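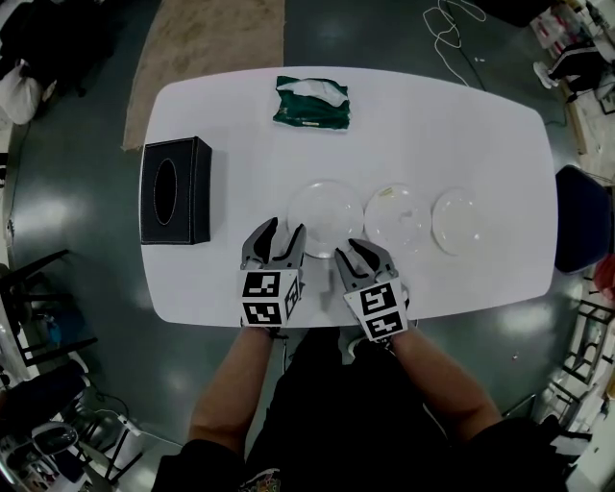

Do glass plates need a different kind of storage from regular ones?
They need the same shelf as everything else and something soft between them. Paper towel works, felt circles work better, and a stack of six is as high as I go.

I got to this question because I finally dealt with the small plates last weekend. We have clear glass ones in different sizes, bought at different times, and for years they lived in one leaning pile next to the mugs. The big ones were at the bottom, the little ones were wherever they landed, and every time I wanted one for a snack I had to lift four others out of the way.

The white table is where most of the snacking gets done. It has rounded corners, and it wipes clean in one pass. The black leather tissue box stays on the left side. I like the white stitching on it, and the leather one has outlasted two cardboard covers. Everything else is supposed to go back to the kitchen at night. Plates and snack packets are what usually get left.

My routine now goes like this. Packets first, straight into the trash, because crumbs fall out of them when you move anything else. Then the plates, carried in order of size with the largest on the bottom. Then a damp cloth over the table, and the tissue box goes back where it was.

Glass shows everything. A ceramic plate with a few crumbs can pass for clean across a room, and a glass one can't. I used to rinse and air dry, and I got smudges and water marks every time. Now I wash in hot water with a small squirt of Hedholm dish soap and dry right away with a flat cotton towel. Terry leaves lint.

For storage I bought a two-level wire rack from Vaneck. It is 36 centimeters wide, so measure your cabinet before ordering. Mine fit with almost no room to spare and I had to take the door bumper off. Large plates go on the lower level, small ones on top, felt between each. I cut the felt myself from a sheet left over from June, when I was putting pads under the chairs.

One small plate has a chip on the rim that I can feel with a thumbnail. I moved it under the basil pot. I still haven't decided about the mugs.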